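Search the magazine Go Advanced search

Features > Machines > Learning by hand

The Feel of It

At a converted dairy in Avley, people teach robots the way you might teach a child to tie a shoe. It is slow, fiddly, strangely absorbing work, and I didn't want to go home.

The first thing Elżbieta Krajewska does is take my watch. She drops it in a bowl by the door with her own rings and a set of keys. Then she sits me on a stool, hands me a pair of grips that look like something off an old arcade cabinet, and tells me to pick up a wooden block.

I squeeze. Across the bench a robot's fingers close on nothing, an inch above the block.

"Lower," she says.

I go lower. The arm goes lower, and then it goes lower still because my wrist has drooped, and the fingertips press into the bench with a small creak that makes me let go of everything.

"Good," says Krajewska, who has already reset the block. "Everybody does that one. Again."

It's a Friday morning in October and the old dairy at Avley smells of coffee and floor polish. The tile is still on the walls up to shoulder height. Where the bottling line used to run there is a row of work cells, and at each one a person is sitting very still and moving their hands very carefully, while a pair of mechanical arms does the same thing a short distance away. It's quiet. I had pictured something louder, with sparks maybe. What I got was the concentration of a room full of people icing cakes.

The company is called Zirport, and what it makes is demonstrations. A customer wants a robot to fold a dishcloth, or put lids on jars, or sort a tray of mixed screws. Writing out instructions for that sort of job is miserable. Cloth flops, lids cross-thread, and no two handfuls of screws land the same way. So a person does the job through the robot, over and over, while the machine records what its cameras see and where every joint goes. Later a computer program studies all those recordings and tries to work out what to do when there's no person at the controls.

There are two ways to do it, and Krajewska has strong feelings about both. One is to take hold of the robot itself and push it through the motion, like guiding a dance partner who has gone limp. The joints loosen, you grab the forearm, off you go. The other is to work from a distance, with a smaller twin of the arm or a handheld controller, so your own body stays out of the cameras' view.

She started on the first kind. Before Zirport she spent years in a furniture plant, leading a sanding arm along chair backs by the elbow. "You feel where it wants to fight you," she says. "I loved that. You come home and your shoulders are finished, but you know that machine." She holds up one of the controllers. "With this, you have to do all the feeling with your eyes."

Learning to feel with your eyes, as far as I can tell, is the whole craft. A beginner watches the gripper. Someone with a few weeks behind them watches the gap between the gripper and the thing. The really good ones watch the thing itself, and they'll tell you a cup is about to tip before it has moved at all. They look for a shadow narrowing, or for a highlight sliding along a rim. Krajewska teaches this by making new people operate with the sound off and then with one eye covered (a pirate patch hangs on a nail for the purpose), and they grumble, and then they get better.

I ask how many times a person has to repeat a job before the machine has enough to go on.

"For the first try, 400," she says. "Then we look at what it does badly, and we do more of that."

Four hundred! I had managed six by then and my forearms were humming. But the number is less grim than it sounds, because the repeats aren't supposed to be the same. A robot shown one perfect performance again and again learns a single groove, and the moment a cup is a hand's width to the left it's lost. Operators move things between takes. They swap objects and start from awkward poses, and they fumble on purpose and recover, so that the recording includes what recovering looks like.

That last one delighted me. On the wall by the kettle is a sheet headed GOOD MISTAKES, filled in with different pens. "Came in too high, backed off, came in again." "Let it slide, caught it w/ other hand." Next to it is a much shorter sheet headed BAD MISTAKES, and the top entry just says "Hurried."

Hurrying shows up in the learned behavior like a bad accent. One of the operators had a habit, in her first month, of flicking the wrist as she released an object, a tiny bit of flair she didn't know she had. The robot trained on her recordings flicked too. It flicked spoons and sponges, and then it flicked an egg. She has since become the calmest pair of hands in the building, and the egg is remembered with real fondness.

They save the clips that go well, too. Before lunch Krajewska pulled up a stretch of a robot working alone on jar lids, a program trained on the first round of recordings. It missed the thread. It stopped, lifted the lid, turned it back a little until it dropped into place, and then screwed it down. That little backward turn is what you do in your own kitchen without thinking. A person in this room did it with a controller in her hand, and there it was in the machine. I made her play it again. She'd been about to anyway.

The afternoon belonged to dishes. The job is one of Zirport's longer-running ones, known in-house as Fodor after the street where the first cell was set up, and it's meant to end with a robot that can clear a table somebody has really eaten at. A plate is a horrible thing to ask a gripper to pick up. It's wide and low, and the only edge worth holding sits barely off the surface. You have to come in from the side at a slant, get one finger under the rim and one over it, and pinch without scooting the whole thing away from you.
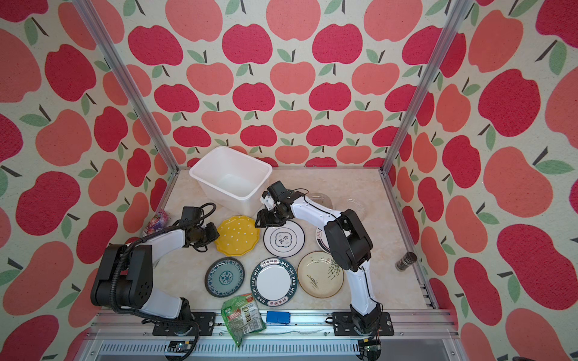

Plates also need to be different from one another, and whoever stocks the shelves for Fodor has taken this to heart. No restaurant would put this set on one table. There's a yellow one with a scalloped rim and white polka dots, a blue-and-white one with a floral center, a beige one with a sprig of green painted on it, and one with a dark green rim that says HAO SHI HAO WEI. The scalloped rim gives the fingers a wavy edge to find, and you can see the left gripper angled toward it. The snack bag lying over the edge of the green-rimmed plate belongs to the same way of thinking, because real tables have junk on them. So do the clear plastic bowls, which the operators dread. Against a pale floor they all but vanish, and if a person at the controls can hardly make one out, the program is going to have a hard time too. Even the apple wallpaper earns its keep. Change the paper often enough and the robot stops caring what's behind the dishes.

Krajewska let me try. I'd like to report that a day of practice had turned me into an operator. I got under a rim on the fourth attempt, lifted, and felt a jolt of joy out of all proportion to the event. Then I had to carry the plate to the bin, which meant crossing one arm in front of the other, and I froze with both elbows in the air like someone caught climbing a fence.

"Put the left one to sleep," she said. "You don't need it. Let it rest."

I let it rest. The plate went into the bin with a clack. She wrote something down, and I asked whether my take would be kept.

"We'll see," she said, in the voice of a piano teacher.

The best operators get through 70 takes in a shift, with breaks that are enforced by an egg timer and are not negotiable. Tired hands make mush. Krajewska would rather have a short, clean day than a long one, and she has been known to switch a cell off at the wall with someone still sitting at it.

The plan for the winter is to pass 1,000 takes on the clear bowls alone and then move the whole job out of the dairy for a while. Sternitbridge, two valleys over, has a school kitchen that has offered its dish counter on weekends, complete with wet trays, bent forks and a hatch that sticks. The operators talk about that hatch the way climbers talk about weather. Somebody has already built a copy of it out of scrap board to practice on.

When I left, the light was going orange on the old tile and most of the cells were still busy. At the one nearest the door a young man was trying to pick up a saucer. He missed, backed off, breathed out through his nose, and came in again a little lower. I had my coat on and my watch in my hand and I stood there until he got it.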